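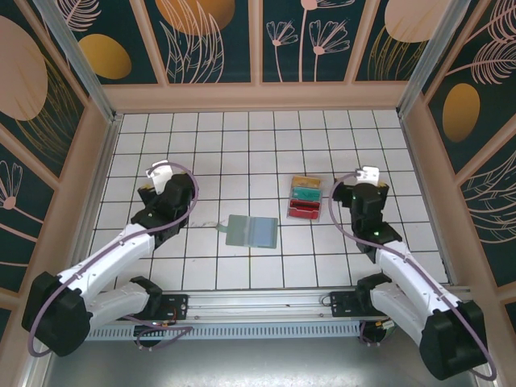 Figure 2. Two-arm workspace with a gridded floor. A small transparent tray with three colored blocks lies between the grippers.

4.2 Buyer-supplied names and the correction of printed goods

The second part of the study concerns made-to-order family gifts: name plaques, wedding samplers, birth prints and similar items whose wording is supplied by the buyer at the time of purchase. Sellers of such goods depend on text that they cannot check against any other source. A misspelled surname in the order form will normally be a misspelled surname on the wall.

We obtained order records from Jimard, a seller of personalized prints, and from its smaller partner Monditz. After removal of canceled and duplicate orders, 2,104 orders remained. Of these, 837 included at least one name with an accent, an apostrophe or a hyphen. Llewellyn and Goel read the correspondence attached to each order and recorded whether the buyer had asked for a change before printing, after delivery, or at neither point. Where the two readers disagreed, Barasa made the final decision.

Requests for change before printing were more common when the buyer had been shown a proof in the typeface of the finished item. Buyers who saw only a plain list of the names they had typed tended to approve it quickly, and several wrote later that they had taken the list for a receipt. The difference held for both sellers, although Monditz began sending full proofs only in July and its records before that month are thin.

Accented names raised a separate problem. In 23 orders the accent was present in the form but missing from the print file. Tamihana traced the loss to the step at which names were copied into the layout program – a step that neither seller had thought of as a source of error. Buyers in this group were also the least likely to ask for a replacement. One wrote that the family was "used to it by now."

These records cover purchases made in a single language, and gifts sent directly to a third person are probably underreported, as the recipient seldom has the order number needed to complain. Alarcón's interviews with recipients in Cirkthorpe, presented in Section 5, address this second point in part.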